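Frame rates and the Fatano restoration

I watched the new disc of Fatano twice over the weekend, once with the sound off. The picture is better than I expected and the speed is still wrong.

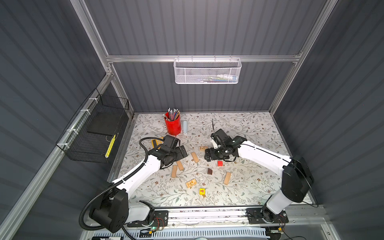 Norbert Ševčík

Some background for anyone who has only seen the television version. Fatano was shot on film at 24 frames a second and shown in cinemas at that speed. When it went to television it was run at 25, the usual practice in 50 Hz countries. Everything moves four per cent faster and, if the sound is left uncorrected, the pitch goes up by a bit less than a semitone. A two-hour film loses nearly five minutes.

Most viewers don't notice. With this film I think they should, as the lead actor's voice is low and slow and half the part depends on it. On the old tape he sounds like his own younger brother.

The disc from Studon is labelled as a new transfer. The case gives no frame rate, only a running time, and the running time printed on it is the cinema one. The player disagrees.

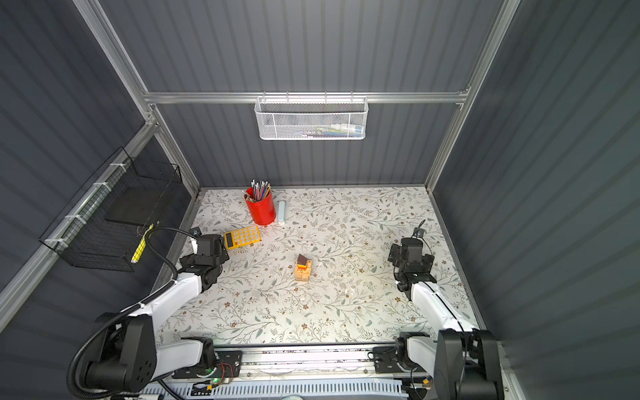

I checked it against the ballroom sequence, where the band plays a tune that was also issued on a record. The record sits at concert pitch. The disc is sharp by the amount you would expect from a 25 frame master with no pitch correction. I repeated the test in three other places with the same result.

The picture has clearly been worked on. Dirt is mostly gone, the reel change marks have been painted out, and the flicker in the station scenes is much reduced. Grain has been left alone, which I prefer. There is a slight green cast in the third reel that was also on the print shown at the Novora in December, so I assume it is in the source - or at least older than the transfer.

My guess is that the picture was scanned afresh and then fitted to the old television sound, as that was the cheaper route.
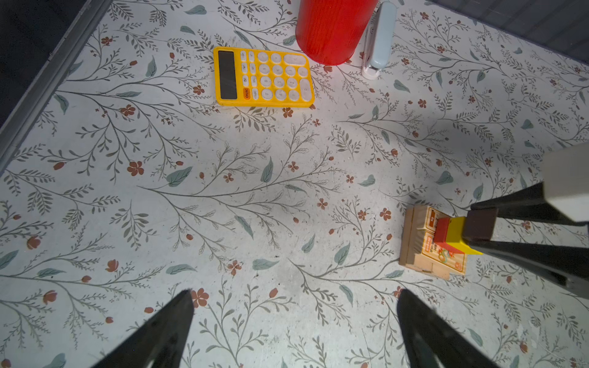
Posted by Norbert Ševčík on May 13, 2019

The extras are thin. There is a trailer, a set of stills and a six minute interview with the editor, Charvát, who talks mainly about the missing wedding scene. The interview itself runs at the right speed. Subtitles are legible and well timed, with one line dropped in the courtroom. 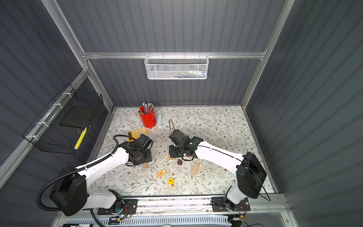
Can the speed be fixed at home?

Some software players will slow playback to 96 per cent and let the pitch fall with it, and this gets very close to the cinema version. A standalone disc player generally won't do it. Turn off any setting that preserves pitch, or the voices will stay sharp at the slower speed.

I will keep the disc for the picture. The tape can go.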